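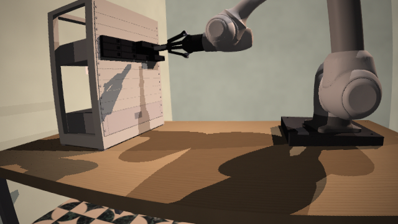

8th May
By Crescencio Contreras

The tray is a small thing to pull. It sits in a band of black drive bays near the top of a white rack, one end sticking out a bit further than its neighbours, and all the arm has to do is get its fingers on it and draw it straight out. A technician does this without looking up from a conversation. For the robotics group at Plavley it has taken most of two years, and nearly all of that time has been spent inside a simulator.

The reason is shadows. The group's earlier controllers were trained on simulated images with flat, even light, and they worked well until an arm on a real bench started throwing a dark shape across the front of a real rack. The gripper's shadow falls on the white panels directly below the bays it is trying to reach. It is dark, it has hard edges and it moves when the arm moves. The bays are dark and hard-edged too. A controller that had learned to steer towards a black rectangle on a white surface would sometimes steer towards the wrong one.

The method the group settled on is called Zilham, and it is fairly simple to describe. The arm makes one attempt at the task in simulation. Every motion in that attempt is stored: joint angles, finger positions, the contact forces between finger and tray. The attempt is then drawn again in a different room under different light, with nothing about the motion changed. The walls are another colour, the floor has another pattern, the lamp has gone to the other side of the table and the shadows have swung around with it. During training the controller is shown both versions at once and is penalised whenever it would act differently in the two.

Simulated training with varied scenery has been around for years, usually under the name domain randomisation. In the ordinary version, each attempt gets one random room and the controller is left to work out for itself, over a very large number of attempts, that wallpaper doesn't matter. Zilham gives it the comparison directly. If the motion is the same and the correct action is the same, whatever has changed between the two images can be ignored.

The group built 70 rooms for training. Some are plain. Many are deliberately fussy, with loud geometric floors, wood-grain tabletops that run light and dark in bands, and walls that meet at awkward corners behind the rack. Another 30 rooms were kept aside and never used in training, so that there would be something unfamiliar to test on. The rooms aren't meant to look like server halls, and they don't. A server hall is a fairly uniform place, and a controller trained only on pictures of one can get by with shortcuts that fail as soon as somebody parks a trolley in the aisle.

The rack itself changes much less. Its proportions stay put, and so does the spacing of the bays. The early plan was to vary those as well, but the controller became slow and hesitant and would stop short of the tray with its fingers open, waiting for a better look that never came. In November the group froze the rack geometry and put the effort into light and surroundings instead. Training time dropped and the stalling mostly went away.

What the controller learns from is a pair of views. One is a fixed camera standing off from the table, which takes in the arm's reach and the rack together. The other rides with the gripper and uses a very wide lens. Up close, the fixed view is of limited use, since the arm's own wrist and fingers tend to get between the camera and the tray at the moment when precision counts. The wide view has the opposite trouble. It sees the fingers and whatever they're near all the way through, and a good deal of the room as well, but straight things come out bent towards the rim and a panel edge can look like the side of a barrel.

Most vision pipelines straighten an image like that before using it. Plavley's doesn't. Straightening stretches the outer part of the picture and throws some of it away, and the outer part is where the fingertips spend much of their time. The simulator reproduces the lens distortion, and the controller learns on the curved image as it stands. This saves a processing step on the robot as well, though the group says the saving is small enough that it wouldn't have justified the choice by itself.
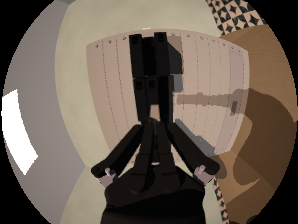 Why not just collect the data on a real robot?

Cost is part of it, but the larger problem is that you can't repeat a real attempt with only the lighting changed. Move a lamp and run the arm again and the fingers will land a little differently, the tray will bind a little differently, and the two recordings no longer match. The method depends on pairs where the motion is identical, and a simulator can supply those for as long as you care to leave it running.

The real trials were done at a workshop in Loridia, on a rack the group had measured carefully before modelling it. The controller was loaded with no further training. There were 32 attempts, spread across different times of day and with a work lamp shifted between them. An attempt was scored as a success if the tray came clear of the rack without being dropped and without the arm tripping its force limit.

It succeeded in 29. The three failures were all of one kind. The fingers closed on the tray correctly and the pull began straight, then the tray jammed against its runner and the force limit stopped the arm. On each occasion the controller had seen what it needed to see. What it didn't have was any sense of how to ease a stuck tray loose, because trays in the simulator don't stick. A controller trained the ordinary way, with the same rooms and the same number of attempts but no pairing, was run on the same rack and got fewer than half of its trays out. Most of its failures were misses, where the fingers closed beside the tray or on nothing at all.

I asked to watch a run of the older controller, mainly to see what a miss looks like. It's quite undramatic. The arm comes across the table at a steady pace, slows as it should, and then drifts down by a couple of centimetres, as though it had remembered something lower on the rack. The fingers close. The arm backs away with every sign of having done its job. With the lamp turned off and only the ceiling lights on, the same controller went to the right place.

There are things the result doesn't show. It covers one rack and one kind of tray. The tray it goes for already stands out from the row, which gives the fingers something to hold; a bay sitting flush with the rest, with a latch to press first, is a different task and has not been attempted outside the simulator. Cabling is missing altogether. Anyone who has worked behind a full rack will notice that straight away, and the group has heard about it from nearly every visitor. Cables are slow to simulate and look wrong when simulated quickly, and for now they're left out.

The penalty also has to be handled with some care. Set too high, it teaches the controller to act the same way in both images by paying less attention to images in general, and it falls back on the average position of the tray across all its training. That looks fine in simulation if the rack hardly moves. On a real bench, with the rack nudged a few centimetres, it's useless. The group found a workable setting by trial and error and can't yet say how it would carry over to another task.

The next piece of work is on cabinet fronts with bar handles, where the fingers have to hook behind something thin and the whole panel moves with them. Shadows are a nuisance there in a new way, as a handle against a pale panel casts a thin line of its own and the line can be darker than the handle. A second group, at Fakhoury, has been given the training rooms and is building its own pairs for a bin-sorting task with far more clutter in view. If the method holds up there, it will be better evidence than any number of extra trials on the same rack.

Back at Plavley, the immediate job is sticky runners. Friction has been added to the simulated trays at a range of strengths, and the controller is being allowed to push back in slightly before it pulls again. The workshop rack is still on its table in Loridia with the lamp beside it, and the arm is due back on it once the new training run finishes.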